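Skeltutance Scene Pack
by Trustness

Overview | What's inside | Our results | Requirements | Get it

I've been selling this pack in one form or another since September, and the question I get most is still "okay, but what does it do for my policy?" So I've rewritten the whole page around that. The short version: Skeltutance is a set of simulated tabletop tasks for pick-and-place training, plus the method we used to get policies trained in it to behave when you change the lighting and the table on them. If you only want the assets, you can grab those and ignore my rambling. I won't be hurt!

What's inside

The pack comes with 17 task setups. Each one has a single arm with a parallel-jaw gripper, a table, something to pick up and somewhere to put it. You also get 2000 scripted demonstrations to start from, and the script that made them (it's not pretty, but it's commented, and I've tried to name things so you can tell what they are).

Every setup can be reset from a seed, so if an episode does something weird you can go back and play it again exactly. I use this more than any other feature in here. Object poses, basket angle, table finish, floor texture and light positions all hang off that one seed, and you can freeze any of them while the rest keep moving.

The method

We call it Trasau, and it's a pretty small idea. Most people randomize how things look from the very first training step. We tried that for ages and our policies came out kind of timid – they'd hang over the object and dither. With Trasau you train on one fixed look until the grasp is solid, then let the surfaces and lights vary a little, then a bit more, and you only widen the range when the success rate on held-out seeds has stopped moving. Object positions are random the whole way through. It's just the appearance that gets held back.

Shiny tables are where it pays off. A reflection moves when the viewpoint or the lights move, and a policy that has only ever seen matte wood will happily treat a bright patch as an edge. I spent far too long thinking our depth channel was broken when it was the lacquer all along.

Our results

All of this comes from the fruit-to-basket task, which is the hardest of the simple ones. I ran 273 held-out seeds per policy, same network, same demonstrations, same training budget.

Full randomization from step one did fine on matte tables and fell over on glossy ones. Trasau kept nearly all of its matte score and lost far less on gloss. Where it still fails, it's mostly at the release: the arm lets go a little early and the fruit catches the rim. I haven't fixed that. A taller approach path helps, but it slows every episode down, and I couldn't decide whether the trade was worth it, so it's a setting and it's off by default.

I also tried the same policies on the Perić variant, where the basket is swapped for a shallow tray. Both got worse, and Trasau got worse by more than I'd like. My guess is that it leans on the basket walls as a landmark. If you find out otherwise, please write to me.
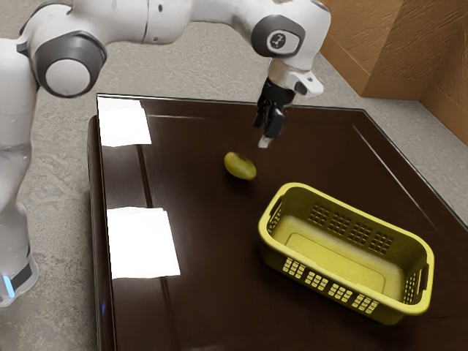

Page last changed: Wed 25 March

The fruit-to-basket setup uses a small green fruit and a yellow plastic basket on a dark, glossy brown table, with the lights showing up as white patches on the surface. The gripper is over the table and still clear of the fruit. I like this look for testing because the glare is big and has nice hard edges, and you can slide it across the table with one parameter. Start there if you want to see quickly whether your own policy is getting fooled.

The holes in the basket sides are part of the visual mesh only, by the way. For contacts I use plain walls, which keeps the physics quick and stops fingertips from snagging. If you need fingers to go through the handles, switch on the detailed collision mesh and expect slower stepping.

Requirements

A recent desktop graphics card will do. Rendering is the slow part, so if you're only working from object states, turn it off and things fly. Training runs without a display. The viewer needs one.

Get it

The lab license is 1250 dollars and covers everyone in your group, with updates included. Students working alone can write in for the free version, which has the fruit-to-basket task and the full Trasau training code – only the other tasks are left out. Use the contact form and tell me what arm you're working with, as the joint limits file is different for each one and I'd like to send you the right one the first time.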